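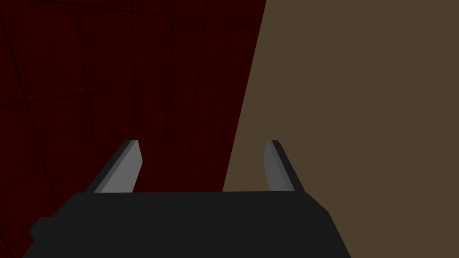
Would it kill them to put the kettle on, a reader wrote in January, after our short item on the Otthorpe branch surgery reopening in the Haddadin Rooms. The letter ran to three pages and covered parking, the height of the chairs and the new booking system, but the kettle came first and was underlined.

"I've seen the letter," says the doctor, who would rather we left her name out of it. "It's been pinned up in our kitchen. The kitchen does have a kettle, so I suppose that makes it worse."

We met between patients, in a consulting room that was a committee room until last year and still has a hatch in one wall. She had a sandwich and eleven minutes. The surgery opens two mornings a week and looks after 900 patients, most of whom spent the years of its closure taking a bus to town, or deciding that whatever it was would probably clear up.

"That's the bit I'm finding interesting," she says. "People come in with one thing, and then with their hand on the door they mention the knee. The knee has been bad since before we shut. They've been saving it for us."

I ask whether she minds the hand on the door.

"I plan for it. If someone is gathering up their coat and hasn't said anything alarming yet, I stay sitting down."

She came to Otthorpe from a large city practice, where she shared a corridor with so many other doctors that she once introduced herself to the same one twice. Here there is her, a practice nurse and a receptionist, and if one of them has a cold the patients discuss it. She was asked in the bakery how her boiler was getting on before she had told anyone that she had a boiler.

"My oldest regular is 94 and walks here," she says. "He thinks my blood pressure advice is sound but a bit late."

Then there is Udon. Udon is the online booking system, supplied by a company called Nostix, and it replaced the previous arrangement, under which you rang at eight and listened to a flute. The name has not helped. For the first fortnight the receptionist took calls from people who wanted to know if they had to order food, and one who had heard it was a virus.

"It works quite well," the doctor says, in the voice of someone who has been asked this in public meetings. "You say what's wrong in your own words, and it gets sorted by how soon you ought to be seen. The trouble is that people round here put 'not too bad, thanks' in the box. It has no idea what to do with that."

What does it do with it?

"It offers them a slot in three weeks. And 'not too bad, thanks' can mean a broken wrist. We read every one of them ourselves now, the night before. I can usually tell from who's written it."

She wants it known that the telephone is still answered. It says so on the door, on the back of the prescription slips and in the parish newsletter, and she was stopped last week by a man who had read all of them and wanted to check.

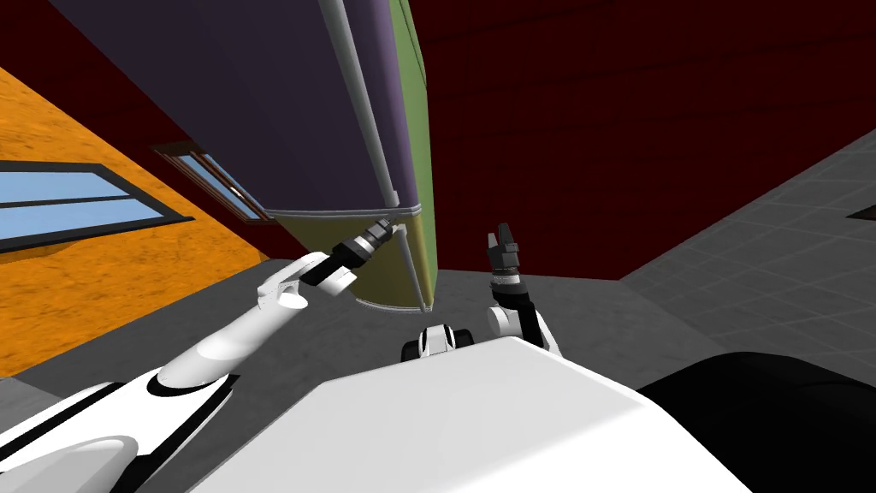
HEALTH & CARE: LOCAL
Feb 8, 2023

The lease on the Haddadin Rooms runs for 2 years. I ask what happens after that and she finishes the sandwich first.

"We have to show we're used. That's a strange thing to ask of a surgery, if you think about it. I spend all day telling people how not to need me, and then once a quarter I fill in a form hoping they did."

So far the form looks healthy. The morning clinics fill, the nurse's blood tests are booked into next month, and the foot clinic has a waiting list with some ill feeling attached. What she lacks is anyone under forty. The younger families mostly kept their registration in town when the branch closed, near the schools and the big chemist, and she can't see why they would go through the paperwork again for a doctor who is in for a couple of mornings.

"An evening would do it. I've asked for an evening. I've been told it's being looked at, and it's been looked at since the autumn, so they must know it very well by now."

She has ideas about what she'd do with one: baby checks, contraception, a proper asthma review for people who can't get off work to have it. She'd also like a better light over the couch, and for the hatch to be boarded up. During a smear test in the first week someone slid it open from the other side, looking for the badminton club.

"He was very apologetic. He shut it again straight away and then he knocked."

There is a tap at the door at this point and the receptionist puts her head in to say that the next patient is here, early, and has brought the knee. The doctor brushes the crumbs into the bin and asks me, on my way out, to see if the hatch is bolted.

Otthorpe branch surgery takes new registrations at the front desk on clinic mornings. Forms can also be collected from the library.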